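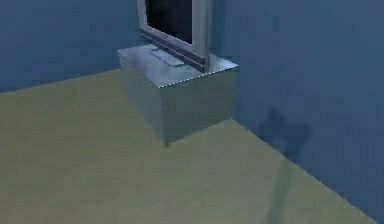
Chapter 4
What the Planner Believes

Most books on robot software open their planning chapter with a search algorithm. This one puts that off for a few sections, and the delay is deliberate. A search algorithm is the part of a planner least likely to let you down. Given a start, a goal and a list of things to avoid, it will find a route or report that it can't. The trouble is in the list.

Somebody wrote that list. In a simulator, it comes straight from the scene file, and every box and wall in it has a position correct to more decimal places than any motor can use. In a building, it comes from a perception module that was trained on one set of rooms and is now looking at another. The planner can't tell the two lists apart. It gives both the same full trust, and so, too often, do the people who publish its success rate.

Take the case that runs through this chapter. The Plarnarer planning library was tested on 834 tabletop tasks in a set of simulated rooms called Jumville. The rooms are plain: two blue walls, a floor, a piece of furniture, a few things on top of it. The team reported that the planner found a collision-free path in all but 5 of the tasks. Readers took this to mean that the robot could do the tasks. What had been measured was whether a path existed through geometry that the planner had been handed, which is a smaller claim, and one you should learn to spot.

Consider what has to be known before an arm can put something down on the dresser below. The top is flat and wide, and a rough model of it would do. The lamp is harder. Its neck curves up and over to the right, and there is open space under the head. Many collision checkers wrap an object like this in a single convex shape, and the open space is then treated as solid. The planner will avoid a region that holds nothing but air. Students tend to call this safe. It is safe until the only good approach runs through that region, and then the planner reports that no path exists -- a statement about the wrapper, made as if it were about the room.

The ball raises a different question. Is it on the flat gray-white object or just behind it? The answer matters a great deal if the task is to pick up the flat object, and hardly at all if the task is to pick up the clock. A scene file settles the matter with three numbers. A perception module working from one view has to guess, and most of the ones you will meet pass along the guess without saying that it was one.

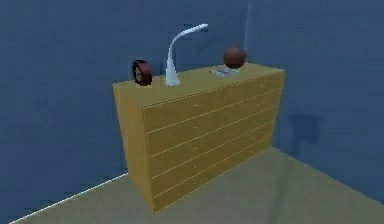

Triin Rimkutė objects that this is unfair to simulation, and that nobody sensible claims a planner result is a robot result. Perfect geometry is the right place to start, she argues, because a planner that fails there will fail everywhere, and it's better to learn that in an afternoon at no cost. She would keep the clean test and put the doubt in the next one.

We agree with the first half. A clean test is good at throwing out bad planners. It is poor at choosing between good ones, and choosing is what such results are mostly used for. When the Mudetti group shifted every object pose by a small random amount and ran the same tasks again, the ranking of the planners they compared changed. The fastest one dropped to last. It had been saving time by passing very close to things.

Section 4.1 defines the planning scene and the kinds of shape it may hold. Section 4.2 covers collision checking, with the convex wrapper and two of its replacements. Section 4.3 brings in pose error and asks how much clearance is worth paying for. Search comes after that. If you already know A* and RRT, don't skip ahead on that account -- the exercises assume the earlier sections, and the Chaturvedi exercise can't be done without them.

4.1 The planning scene

A planning scene is a set of shapes, each with a pose, together with a record of which pairs of shapes are allowed to touch. The last part is often left out of the definition. Without it, an object resting on a table is in permanent collision with the table, and no plan that begins there is valid.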